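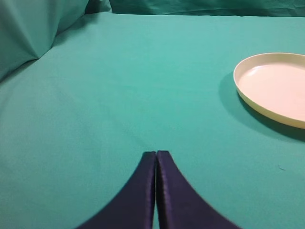
Teal cloth with a fold at one corner.

Home | Courses | Exam Dates | Renewals | FAQ | Contact

Filed under: Applicator Training, Turf and Ornamental

Frequently Asked Questions: Spreader and Sprayer Calibration Course

Who is the course for?
Technicians who apply granular or liquid products to turf as part of their job. Owners and branch managers may attend, but the content is written for the person holding the equipment. No license is required to enroll.

Does the course replace state certification?
No. Stornport is a training provider and does not issue applicator licenses. Credit hours toward renewal depend on your state. Check with your licensing office before you register, and send us the form they want signed.

How long does it take?
One day. Check-in opens at 7:30 a.m. and the field portion ends at 4:00 p.m. Classroom work fills the morning.

What is covered in the classroom?
Reading a label rate, converting between pounds per acre and pounds per 1,000 square feet, nozzle selection, walking speed, and swath width. Baiba Eglītis teaches the math section. Bring a calculator. Phones are allowed for this purpose except during the written test.

What is covered in the field?
Each student calibrates one rotary spreader and one backpack sprayer, then repeats the job with a second operator's settings. The repeat run is graded. Most errors come from a change in walking speed between the test strip and the full plot, so pace is checked with a stopwatch on every pass.

How is spreader output measured?
We use the catch method. Weigh the hopper charge, cover a strip of known length at your normal pace, then weigh what is left. Divide the amount used by the area covered. The teaching strips are 150 feet long. Pattern is checked separately with a row of collection trays set at right angles to the line of travel.

Why is my effective swath narrower than the full throw?
A rotary spreader drops less material toward the outside of its pattern. Effective swath is the distance between passes that gives an even rate once the edges overlap. Light or dusty products throw a shorter distance than dense ones - a setting taken from one product should not be carried over to another.

How often should equipment be calibrated?
At the start of the season, at every product change, after any repair to the gate, impeller, pump or nozzles, and whenever a new operator takes over the machine. Crews that treat more than 300 lawns a month should also check output at mid-season. Enter the result in the equipment log, with the operator's initials.

May I bring my own machine?
Yes, and we prefer it. It must be clean and empty on arrival. Loaner units are the Fudska walk-behind spreader and the Braranska backpack sprayer. Sprayers are run with plain water only.

What should I wear?
Long pants, closed boots and eye protection. Gloves are supplied. Students in open shoes will not be allowed on the plots.

What is a passing score?
The written test has 9 problems and you must solve 7 correctly. In the field, measured output must fall within 5 percent of the target rate. Dong-hyun Sun grades both parts. One retest is included in the fee and must be taken by the end of March.

Is the course offered in other languages?
Classroom sessions are available in Spanish and Korean when enough students request them. Write to A-yeong Lim at least three weeks ahead.

Can you train at our shop?
Yes, for groups of eight or more. We need a flat turf area, a water source and a room with tables. The Stetsiuk workbook is shipped ahead and is included in the group price.

What if I have to cancel?
Fees can be moved to a later session once. Refunds are handled by Assunta Valentini in the registration office.

Stornport Turf Training | Registration office, ext. 1515 | Privacy | Copyright Stornport. All rights reserved. | Back to top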